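Rendavico Completes Table Refinishing Program at Girkport Public Library

GIRKPORT — Rendavico, a contract refinisher of public furniture, has completed the repair and refinishing of 182 reading and work tables at the Girkport Public Library. The work was carried out in four phases between May and September. The library stayed open during each phase.

The tables were bought in two lots when the building opened. Both lots had the same steel frame but were supplied with different top finishes, one dark and one mid-brown. A survey before the contract found heat rings, lifted edge strips and worn patches at most seat positions. The frames were sound. On that basis the library chose to keep the frames and resurface the tops to a single light finish.

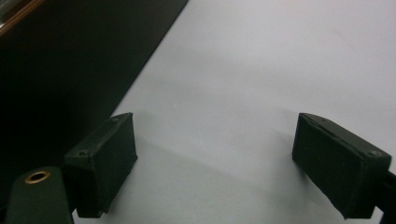 Dark green pads set apart over a pale surface.

Each top was removed from its frame, numbered on the underside and taken to the Rendavico shop in Fevidthorpe. The old finish was sanded back, low spots were filled, and the edge strip was cut off and replaced. Tops then received two coats of a water-based finish in a matte sheen, with a light sanding between coats. Cure time before return was set at seven days. Tops that failed a flatness check after sanding were braced from below with a steel flat bar and checked again.

The matte sheen was specified to limit reflected light from the reading room windows. Test panels were placed on the south side of the room before the order was confirmed, and readings were taken at 10 a.m. and 3 p.m. The panel chosen gave the lowest reading at both times. A textured panel was also tested and was turned down by the library, as pencil marks did not wipe off it cleanly.

Hardware was replaced at the same time. The contract covered 1,724 items, made up of leg bolts, threaded inserts, leveling feet and cable clips. All were supplied by Peeters to a single thread size, so that library staff can carry out later repairs with one wrench. The previous tables used three thread sizes, and mixed bolts had damaged a number of the inserts.

Peeters also supplied the edge strip. It is two millimeters thick, against one millimeter for the old strip, and has a small radius on the upper corner. Spare strip in the matching color is stored at the library in full rolls.

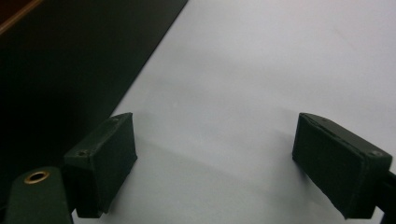
Pale white-grey tabletop with two green pads, each angled toward the other.

Forty-four of the tables stand in the quiet study room on the upper floor and were handled last. These carry a power outlet at the center, and the wiring had to be disconnected and tested again by a licensed electrician before the tops were put back. The outlets themselves were kept. New grommets were fitted where the old ones had cracked.

Care instructions have been given to the cleaning contractor. The finish should be wiped with a damp cloth and a neutral cleaner. Abrasive pads and bleach should not be used. Spills of ink or marker should be treated with rubbing alcohol on a cloth, applied for no more than 30 seconds and then rinsed off. The finish carries a five-year warranty against peeling and yellowing. Cuts, burns and damage from tape are excluded.

A follow-up check of all tables will take place in March. It will cover edge strip adhesion, bolt tightness and level. Results will be passed to the library along with a list of any tops to be recoated under warranty — the list will use the same numbers marked on the undersides.

About Rendavico
Rendavico repairs and refinishes tables, desks, counters and shelving for libraries, schools and town offices. Its shop and office are in Fevidthorpe.

Comments (3)

Reader, 8:14 a.m.
Are the tables by the newspaper racks part of this? One of them still rocks.

Girkport resident, 11:40 a.m.
I study upstairs most evenings and the light tops are much easier on the eyes. Wish the chairs had been done too.

Reader, 4:52 p.m.
Does the tape exclusion include painter's tape? Our craft group uses it on every table.

Related items
Rendavico Adds Second Spray Booth at Fevidthorpe Shop
Peeters Publishes Size Chart for Leveling Feet
Girkport Library Extends Evening Hours on Upper Floor
Choosing an Edge Strip for School Desks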